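Scoring a job's exposure to automation by task

Occupation-level scores hide a lot. Two payroll clerks with the same job title may share less than half of their weekly tasks, and a score taken from the title alone treats them as the same. The method below works from tasks and can be done in a spreadsheet. It was written up after the staffing review at Jemalton, where 14 job titles were scored.

What you need

A list of posts, one person in each post who can spare 40 minutes, and a spreadsheet with five columns: task, hours per week, routine, judgement, contact.

Step 1. List the tasks

Ask the post holder to write down everything done in a normal week. Do not start from the job description. Split any entry that contains "and". "Checks and files invoices" is two tasks. Most posts give between ten and twenty-five lines. At Jemalton the full list ran to 407 lines before duplicates were merged.

Step 2. Enter the hours

Use hours per week. Monthly tasks are divided by 4.3, yearly tasks by 46. The total should come within two hours of the contract. If it does not, go back to the post holder before scoring anything.

Step 3. Score each task

Routine: 0 if the steps differ each time, 1 if they partly repeat, 2 if they could be written out in full.
Judgement: 0 if the task often needs a decision outside written rules, 1 if it sometimes does, 2 if it never does.
Contact: 0 if the task depends on dealing with people, 1 if it includes some contact, 2 if it needs none.

Two people score separately and then compare. Where they differ by 2, the task is usually badly worded. Themba Magagula and Precious Xaba, who scored the Jemalton list, reworded 31 lines for this reason.

Step 4. Work out the exposure

Add the three scores, divide by 6 and multiply by the hours. Sum the column and divide by total hours. The result lies between 0 and 1. 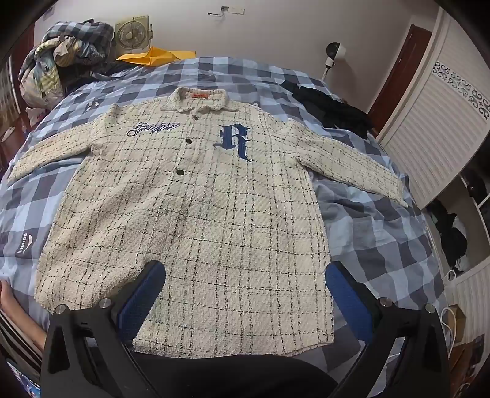
Step 5. Set the bands

Below 0.35 is low, 0.35 to 0.7 is medium, above 0.7 is high. Fix these before looking at the results. Report the band along with the three tasks that add most to the score, as these are what a manager can act on.

Limits

The score says nothing about cost. A task may be fully routine and still be cheaper to do by hand at low volume. It also leaves out new tasks, such as checking the output of the software. Add these as separate lines at the next review and score them in the same way.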